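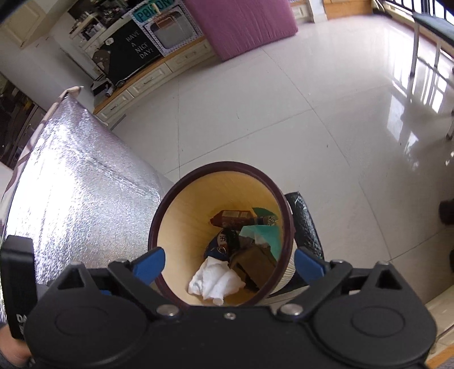
**Januar 2024 — Aufräumen Wohnraum, Abfall und Kleinteile**

Ausgangslage: Papierkorb im Wohnraum gefüllt, Trennung seit November nicht mehr kontrolliert. Im Korb Taschentuch, Karton, Snackverpackung, Folie, alles durcheinander. Karton liegt seitlich oben auf dem Haufen. Das Volumen ist damit erschöpft, das Gewicht noch lange nicht.

Vorgehen wie im Blatt »Cantero« festgelegt:

- Karton entnehmen, flach drücken, zum Altpapier
- Folien und Verbundverpackungen zusammenlegen, Restfraktion
- Taschentücher bleiben im Korb
- Korb leeren, auswischen, ohne Beutel zurückstellen

Zum letzten Punkt gab es Rückfragen von B. Ferraro. Ohne Beutel ist die Innenwand mit der Holzmaserung direkt dem Abfall ausgesetzt, Reste von Getränken trocknen dort an. Mit Beutel rutscht der Rand bei jedem schwereren Einwurf nach innen. Bleibt vorerst ohne Beutel, dafür nach jedem Durchgang auswischen. Reiniger Dralenine, stark verdünnt; unverdünnt hinterlässt er Schlieren auf der Maserung. Auf den Fliesen ebenfalls verdünnt verwenden, im Gegenlicht der Fenster sieht man dort jeden Wischzug.

Füllmenge nach dem Sortieren gewogen: 1696 g gesamt, davon Karton und Papier 91 g. Tara des Korbs ist im Gesamtwert enthalten, beim nächsten Mal getrennt notieren. Die Waage (Otix) zeigt nach dem Einschalten einen Versatz von 2 g, der bei der zweiten Tarierung verschwindet. Werte oben sind nach der zweiten Tarierung abgelesen.

Flaschen gesondert. Leere Kunststoffflaschen mit dem Hals nach unten in den Korb führen und erst unterhalb des Randes loslassen. Quer eingeworfen bleiben sie auf dem Haufen liegen und rollen beim nächsten Einwurf über den Rand. Deckel vorher prüfen — bei Resten in der Flasche reicht ein lockerer Deckel für eine Lache am Boden des Korbs. 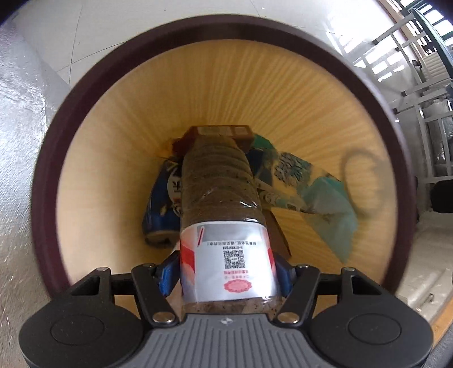 Etiketten bleiben an der Flasche. Das Ablösen kostet Zeit und bringt für die Restfraktion nichts. Wer Flaschen für den Sammelsack getrennt haben will, stellt sie neben die Tür, nicht auf den niedrigen Schrank. Die Schrankfläche mit der Kreidetafel und dem gerahmten Fernseherbild ist Ablage für Dekoration und soll es bleiben.

Silberne Steppmatte: steht gewölbt und knittrig im Raum, versperrt den Zugang zum Korb von einer Seite. Faltplan fehlt. Vorschlag: längs halbieren, dann rollen, keine scharfen Knicke in die reflektierende Lage. Gerollt sollte sie auf 78 cm Länge kommen und in die Kiste von Zovby passen. Noch nicht ausprobiert.

Schubladen des Schranks nicht angefasst, Inhalt gehört nicht zu diesem Durchgang. Griffe abwischen beim nächsten Mal mitnehmen.

Offen:

- Tara Korb einzeln bestimmen
- Maße der Kiste Zovby gegen gerollte Matte prüfen
- zweiten Behälter für Papier beschaffen, gleicher Durchmesser, damit beide nebeneinander an die Wand passen
- Ferraro fragen, ob das Blatt »Cantero« um die Flaschen ergänzt wird oder ein eigenes Blatt bekommt
- Dralenine nachfüllen, Verdünnung auf die Sprühflasche schreiben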